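Section 3: Setting Up Your Low Table for Sorting and Play

Now for the fun part! Your Flodix table is standing, the feet are level, and you finally get to put things on it. This section walks you through a first layout for small pieces (craft bits, game parts, play food, whatever your household collects), and it takes next to no time once you've done it twice.

Before you start

Wipe the top with a soft, barely damp cloth and let it dry. Have the 4 felt pads from the Brimus accessory bag within reach.

CAUTION: Small pieces are a choking hazard for children under 3. Keep them in a closed container when the table isn't in use.

3.1 Placing the table

1. Set the table in front of the sofa with a forearm's length of space between them. You want to be able to lean forward and reach the far edge without getting up.

2. Turn it so that daylight comes in from one side. Colors are so much easier to tell apart this way, and you'll notice it right away with the pale pieces.

3. Press down on each corner in turn. If one rocks, go back to step 2.6 and turn the foot a little at a time.

NOTE: Strong afternoon sun on a light top can be tiring on the eyes. Draw the curtain halfway and carry on.

3.2 Laying things out

4. Stick the felt pads under anything heavy or hard-bottomed.

5. Put the round, flat items down first. They take up the most room and they make great landing spots for everything else.

6. Place a shallow box along the far edge, to the right if you're right-handed. Loose pieces go in here, and a bright box is wonderful for this. Ours is pink and we never lose sight of it. 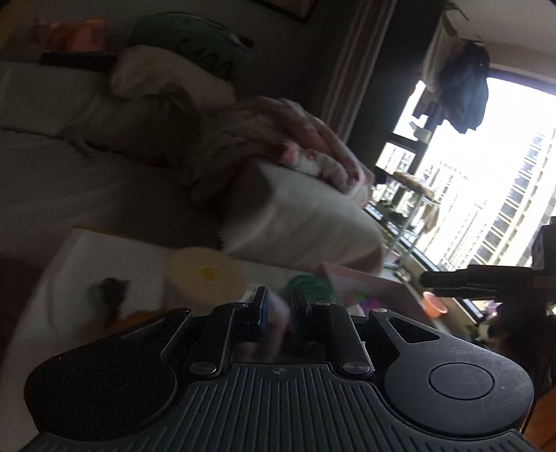 7. Leave a hand's width clear at the front edge. Kolbrún Kjærgaard, who tested our layouts, fills that strip within minutes every time, so don't feel bad if you do too. Just push things back again!

8. Sort by color or by shape, but pick one and stick with it for the whole session. Mixing the two gets confusing fast (though kids seem to love it).

CAUTION: Do not load the top with more than 200 pounds, and do not sit or stand on it.

3.3 Clearing up

Tip the loose pieces from the box into a lidded tub, stack the flat items with the largest at the bottom, and wipe the top once more. Marker stains come off best the same evening. For older stains, see Section 8.

If a felt pad peels off, clean off the old glue before you press on a new one. Spare pads are in the Brimus bag, tucked behind the hex key.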